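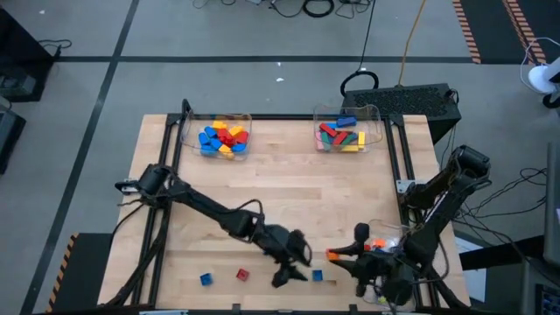 The two-arm workstation at the Lernemora demonstration hall, with colored blocks on the bench and sorting bins to either side.

Visit Report: Lernemora Bench Kit
Prepared for the Borkville Technical Institute, Department of Applied Automation
Date of visit: 3 July 2026
Report author: Mekdes Alemneh
Also attending: Vaughn Tran, laboratory manager; Helge Nordin, first-year program lead

Purpose of the visit

The Department is considering a two-arm bench system for the introductory automation course. Three suppliers were asked to submit written information, and Lernemora was the first to offer a visit. The company received us at its demonstration hall in Prumby, where Alvar Sjöberg, who manages education sales, conducted the tour. Ívar Ingvarsson of the engineering group joined us for the technical portion and remained for questions.

The product is sold as the Bench Kit. It includes two arms with grippers, the workbench and its metal framing, controllers, operating software and a set of teaching exercises. Installation and a service plan are quoted separately.

The hall

The Prumby building was formerly a furniture warehouse. The front section is used for customer visits and the rear for assembly and repair. We signed in at the desk and were given a short safety talk before going onto the floor. Striped tape marks parts of the floor in the demonstration area, and visitors were asked to stay behind the line whenever the arms were powered.

Mr. Sjöberg explained that the kit is shown in a working area so that customers can judge the amount of space and cabling involved. The delegation found this useful. Cable runs are considerable, and several coils and loops lie on the floor near the bench. In our own laboratory, where students pass on all four sides of a table, these would have to be routed overhead or covered. Mr. Tran has asked for a drawing of the recommended layout.

Bench and mounting

The arms are mounted to black metal framing at the left and right sides of a light wooden butcher-block bench, leaving the top clear for work. Mr. Ingvarsson stated that the mounting positions can be changed with ordinary hand tools and that the arms must be recalibrated afterward. A customer may supply its own bench, provided that it meets the stiffness requirement in the installation guide. The Department already owns suitable tables, and the price without the bench has been requested.

Each arm folds inward over the near part of the bench, so that the two grippers can work within a short distance of each other. The gripper fingers are sold as replaceable parts. We were told to expect wear at the tips in a teaching setting, and one spare set is included with each kit.

The block exercise

The exercise shown to us is the first in the teaching set. Small colored blocks are placed on the bench and the arms pick them up one at a time. Clear plastic bins at the sides hold the stock, with the longer rectangular blocks kept in the bin on the right. Students begin by guiding an arm by hand, then repeat the same motion from a saved program, and finally write a routine that assigns work to both arms.

We observed the exercise for most of an hour. Picks on well-spaced blocks were dependable. When blocks were set close together, the arms slowed noticeably, and on 2 occasions an operator stopped the run and moved a block by hand. Mr. Ingvarsson attributed this to cautious default settings, which an instructor may adjust. Ms. Nordin asked whether students could change the same settings. They can, unless the instructor account has locked them, and we recommend that they be locked for the first-year course.

The delegation was invited to operate the right arm. Hand guiding was smooth, although the elbow joint needed more effort than the others. The emergency stop was tested at our request and performed as described. Restarting took longer than expected, as the software asks the operator to confirm the position of every joint.

Software and course material

The operating software, Mahrous, runs on a standard desktop computer. Its main window is plainly arranged and the wording is simple. Error messages are less satisfactory. Several gave only a number, which had to be looked up in the manual. The company has a revised version planned for November and has agreed to send release notes.

The teaching set contains 14 exercises, of which 12 were available in finished form on the day of our visit. The printed guide is well written and suited to students with no earlier experience. The instructor notes are thin by comparison, and no grading material is provided. Ms. Nordin estimates that one staff member would need part of the summer to prepare it.

Cost and service

A full quotation has not yet been received. Mr. Sjöberg was able to confirm that the yearly service plan is $800 per bench and covers one inspection visit, software updates and telephone support during business hours. Replacement fingers and cables are excluded. Repairs are carried out in Prumby, and shipping is paid by the customer after the first year.

Findings

The Bench Kit is a sound product for the intended level of study. The mounting system and the printed guide were the strongest points. The error messages, the restart procedure and the lack of instructor material count against it. The Department should not place an order before the revised software has been seen in operation.

Items outstanding

Full quotation, with and without bench (Mr. Sjöberg)
Recommended floor layout and cable routing (Mr. Ingvarsson)
Stiffness requirement for customer-supplied tables (Mr. Ingvarsson)
Release notes for the revised version of Mahrous (Lernemora)
Measurements of Room 4 and its power outlets (Mr. Tran)
Contact details for one school now using the kit (Mr. Sjöberg)

Copies of the printed guide and the installation guide are held in the department office and may be borrowed by teaching staff.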